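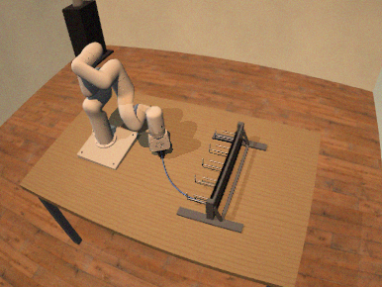
Flullcombe Growers list, digest 1,597
Subject: Re: Parsnips, again
From: Sofia Pinheiro

Dear all,

I have read the whole parsnip thread twice now, once with a biscuit and once without, and I think we are having three separate arguments under one subject line. One is about whether old parsnip seed is worth sowing. Another is about whether February is too early. The third seems to be about Kipchumba's wheelbarrow, and I would ask that it be taken up with Kipchumba.

On the matter of old seed. Parsnip seed does not keep. We all know it, it is printed on the packets in one form or another, and every year a good many of us find half a packet in the shed and decide that ours is the exception. I did it myself last year with some Waltora that had spent two winters in a coat pocket. I sowed a full row, watered it, put out a label with rather nice lettering, and raised a very healthy crop of chickweed. The label is still going strong.

The test is easy enough. Put 10 seeds on damp kitchen paper, fold it over, put it in a lidded tub and leave it somewhere mildly warm. Parsnips are slow, so give it a good three weeks before you lose your temper. If seven or more have put out a root, sow as normal. If it is four or five, sow thickly and hope. Fewer than that and you have compost in a paper envelope. Do not let the paper dry out in the middle, as I did, and then tell the list that the seed was faulty, as I also did.

What I do not believe is that soaking rescues dead seed. Bakari says a night in cold tea does it. I tried the tea and all I can report is that the seeds went brown, which they were already. 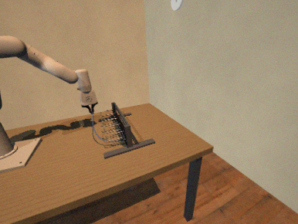 Dragica Dumitrescu wrote:
> I am sorry but I cannot agree with sowing in February, whatever
> the packet says. The packet was written by someone with a
> greenhouse and no clay. On the lower plots at Flullcombe the soil
> in February is the same temperature as a fishmonger's slab, and
> the seed just sits in it and rots. I have sown in the middle of
> April for years and my parsnips are as long as anyone's. They are
> certainly longer than the ones that were given out at the
> Christmas supper, and I say that as somebody who ate two.
>
> I also want to say a word against thinning. If people put three
> seeds to a station they would not have to go along on their knees
> in June pulling out perfectly good plants. Last spring I was
> handed a bag from the bulk order said to hold 4,000 seeds. What am
> I meant to do with 4,000 parsnips? I have a two-ring cooker.
>
> Could we please also settle whether the bulk order this year is
> Kokmont or Waltora. I was told Kokmont by Tatu and Waltora by
> everyone else.

Dragica, I surrender on February. I grow on the top plots, where it drains like a colander, and I had forgotten that other people have to garden in pudding. My own February sowings come up, but they come up at much the same time as the ones I do in late March, so all I gain is several weeks of staring at bare earth. I shall go on doing it out of habit.

Three seeds to a station is sensible. I put mine a hand's width apart and snip the spare seedlings off with nail scissors so the one that stays isn't disturbed. My family have asked that these be different nail scissors from the ones in the bathroom.

I'd add one thing about canker, which has not been mentioned and which is what really did for the Christmas supper lot. Early sowings are out there longest and seem to get it worst. If your roots have orangey-brown shoulders when you lift them, try sowing later and closer together, so you get smaller roots, and draw a bit of soil up over the tops in summer. It is also worth growing a resistant sort. Kokmont is meant to be one. I've had two seasons out of it and the shoulders were clean both times, though the second year the carrot fly got in first, so it was something of a hollow victory. Quite literally in places.

Anyone who wants to save their own seed can do it, and fresh parsnip seed comes up like cress compared with the shop kind. Leave your best few roots in the ground over winter and let them flower in their second year. Be warned that they get taller than you expect and fall on your neighbour. Wear sleeves when you cut them. The sap with sunshine on it gives you blisters, and I had a stripe up one arm until the autumn that I had to keep explaining at work.
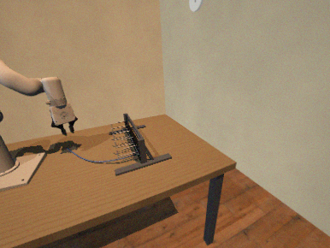
THE BULK ORDER

It is Kokmont. Tatu was right and everyone else was wrong, which Tatu has asked me to put in writing. Urio Seeds had stopped doing Waltora in the large bags by the time we rang, and I wasn't going to sit there opening small packets with a butter knife.

The bags will be split into envelopes as before. Please say how many envelopes you want and stick to it. Last year several people asked for one and then stood near the box looking wistful.

Dragica, you may have half an envelope.

If you have leftover parsnip seed from last year, by all means do the kitchen paper test and post your results, good or bad. Please do not bring it to the swap table in an unmarked envelope. I took one home last spring that said only "P?" and it was parsley, or possibly pansies. It never came up, so we may never know.

REPLYING TO THE LIST

Could people trim the message they are answering? Yesterday's digest had Bakari's tea recipe in it six times. It did not improve.

Kipchumba, the wheelbarrow is behind my shed. The tyre was like that when I borrowed it.

Sofia

--
Flullcombe Growers: to stop getting these, reply with the word LEAVE in the subject line. To get them one at a time instead of as a digest, write to Tatu Minja, preferably before nine in the evening.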